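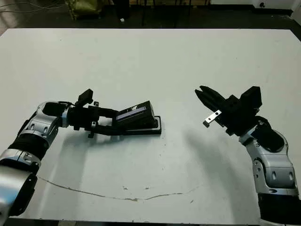
Bench notes, 2/3/19: the white top

Most of February went on the surface I work on, so this post covers the table.

The old bench was a door on trestles. It served for years, but it flexed in the middle and it was dark brown, which made small black screws very hard to find. The replacement is a large white tabletop from the Girkby clearance shelves. The top measures 146 cm along the long side. It cost a little more than the door did, and the door was free.

White has two advantages for small assembly work. Black housings, base plates and brackets stand out against it at a glance, and it throws light back up under whatever is being held. The drawback is that it records everything. It has picked up scuffs, grey specks and a few dark dots. There is also a thin brownish line which wanders across the lower half. I have not decided whether that one is a crack or a mark. A fingernail does not catch on it, and white spirit does not shift it. I have put a pencil tick at each end on the underside and will check in a few months whether it has grown.

Cleaning

I tried three things on the marks that bother me:

Washing-up liquid and warm water. Removes grease and pencil. Should be the first thing tried and usually is enough.

White spirit on a cotton rag. Removes label glue. Leaves a smear that needs a second wipe with water.

Melamine sponge. Removes nearly everything but dulls the finish – used on one corner only, and not again.

Light

The lamp is a single Harkero on a long arm. One strong source gives long shadows, and on a white surface they are very plain. For most jobs I count this as useful. The gap between a part and its shadow shows how far it is off the table, and a base plate that is not sitting flat shows a bright line along one side. For reading part numbers it is a nuisance, and I move the lamp closer to overhead.

Glossy faces are the other problem. A dark screen or window tilted upwards will pick up a blue or purple sheen under this sort of light, and it then becomes difficult to tell a reflection from a scratch. Turning the part a little usually settles it. Suleiman Sani suggested a sheet of tracing paper over the lamp, which works, although it takes away some brightness as well.

Holding small housings

An angular housing on a flat base plate is awkward to work on. It tips when pushed from the front, and it slides when pushed from the side. My present method:

Put the base plate down first and check that it sits flat.
Hold the housing from one side, low down, near the base.
Keep the other side clear for the tool.
Keep anything metal away from the window.

A Thevar rubber mat would stop the sliding, and I did order one, 28 cm square. It is black. It has gone in the drawer, and I will look for a pale one.

Still to do

The legs are Brostden ones and need levelling. The left rear is 5 mm short, which a folded card corrects for now. The dark strip along the near edge is sound and I am leaving it alone. The underside still needs a coat of varnish before the damp gets to it.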